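Last updated: November 22, 2024
By the Greenwood Household Practices Group, Fletbridge

4. Small Spills and the Order of Clearing

4.1 Why we came to care about rice

When we began the Killau study we expected to write mostly about dishes. Dishes are what people talk about when you ask them how they clear a table, and they have a good deal to say: who scrapes, who stacks, whose mother always rinsed first. In the 1,026 diary entries collected through the Bivavard project, plates and bowls come up again and again, and it would have been easy (and rather pleasant) to build the whole paper on them. But as we read on through February, with the entries spread over two long tables and a great many cups of tea, we kept stopping at the little asides about crumbs, grains and peelings. People wrote about these in a different tone, a bit sheepish, a bit cross, and often at greater length than they gave to the meal itself.

Dry rice turned out to be the richest of these small subjects. A spilled drink spreads and asks to be dealt with right away. Dry grains will wait, and so people feel free to put them off, working over and among them while they see to the larger things. One diarist called this "tidying on gravel," a phrase we grew so fond of that we used it as a working label for months.

4.2 Two ways of beginning

We sorted the entries that mention dry spills by what the writer tackled first. The larger group are what we call lifters. They take everything off the table, piece by piece, and only then sweep or wipe the bare surface. The smaller group, the gatherers, bring the grains together while the dishes are still in place, pushing them into a heap with the side of the hand or a folded card, and then carry the heap away before anything else moves. Both groups are quite sure that theirs is the sensible way, and several wrote to us a second time to say so.

Trays complicate the matter nicely. A tray with raised edges keeps its own spill, so that a lifter can carry it off, grains and all, and empty it in one trip. A serving tray that already has a plate and chopsticks on it is another story, as the grains get under things.
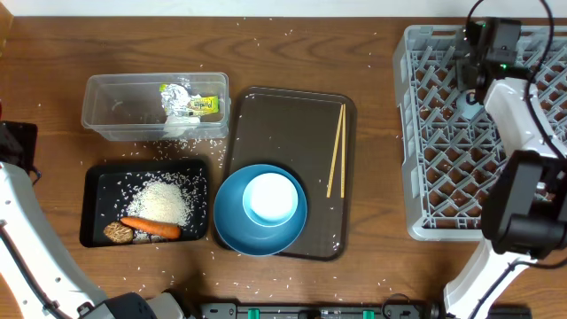
Figure 14. Dry rice on a wooden tabletop with trays, dishes and a dish rack.

Lifters and gatherers part ways most clearly when a spill crosses from one surface to another. A gatherer must decide which surface to finish first, and our diarists nearly always chose the one that already held the most. In the arrangement in Figure 14 that would be the black tray, where the rice sits in a mound with a carrot and a shiitake mushroom along the lower edge, and the stray grains on the tabletop would be brought toward it. A lifter would more likely start with the blue plate and the small bowl nested in it, then the chopsticks, and leave the table itself for last.

4.3 Food that is still food

There remains the question of whether the rice is kept. Diarists who said they rinse rice before cooking were happy to return grains from a clean tray to the bag, though far fewer would do so with grains from the bare table. We take up this difference in Section 5, together with the entries on dropped vegetables.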